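Re: [lab-equipment] Second hand for the pharmacy bench: spend now or wait?

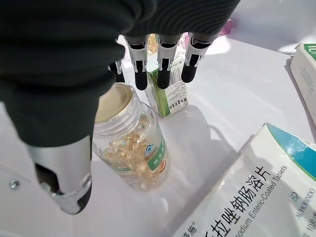 Jailson, thanks for putting numbers on this before the budget window closes. Last year we did it in the opposite order and ended up with a very nice cabinet. Comments below your text.

Jailson Bittencourt wrote:
> Ravberg will sell us a second hand, same model, for 3,125 if we
> commit by the end of August. Mulder has a two-finger gripper at
> 1,575 that bolts onto the same wrist. I lean toward the Mulder. It
> is half the price and most of what we pick up is boxes.

Most of what we pick up is boxes, agreed. A two-finger gripper is happy with boxes all day long. My trouble is with the rest of the bench. Clear jars with no cap and softgels inside are the job the Riltstead people keep asking us about, and I would like four fingers on one side of the jar and a thumb on the other before I promise anybody anything. A gripper with two flat pads and an open jar of capsules is a fine way to learn how far a softgel rolls.

The other thing is clutter. The bottles and cartons stand close together because that's how they stand on a real counter, and whatever we buy has to get its fingers down between them. I have asked Mulder for the width of their gripper when it's open. They sent me a brochure with a sunset on it.

> Spares are not in either quote. I assumed we could share fingertips
> between the two Ravberg hands.

We can share them in the sense that two people can share an umbrella. Please add a line for 7 fingertips and one spare thumb. Also a line for the knit covers, if Ravberg still charges for those. I had them down as free and would be delighted to be right for once.

> Integration time: one week for either option.

One week for the Ravberg, fine, the drivers are already on the machine. For the Mulder I would write down two weeks and then say nothing when it takes three. Istorine still handles our wrist adapters and they don't answer mail in August, so whoever orders last will be holding a very expensive paperweight until the fall.

So my vote, for what it's worth:

Buy the Ravberg hand this round, with spares. Ask Mulder for a loaner and run it on the cartons only. If it does well there, put the 1,575 in next year's plan as a box station and leave the jars to the hands.

If the total comes out over what we have, cut the new table before you cut the spares. The table we've got is white and flat and I have no further ambitions for it.

One more item nobody has budgeted: packages. We keep using the same few cartons and they get soft at the corners. I'd set aside a small amount every quarter for fresh ones, with printing in more than one language, and a few extra jars in different sizes. Put it under consumables and don't call it "medicine" on the form, or we will all be in a meeting about it.

I'm in on Saturday morning if you want to go over the sheet together. Bring the version with the formulas still in it.

Lizeth Huanca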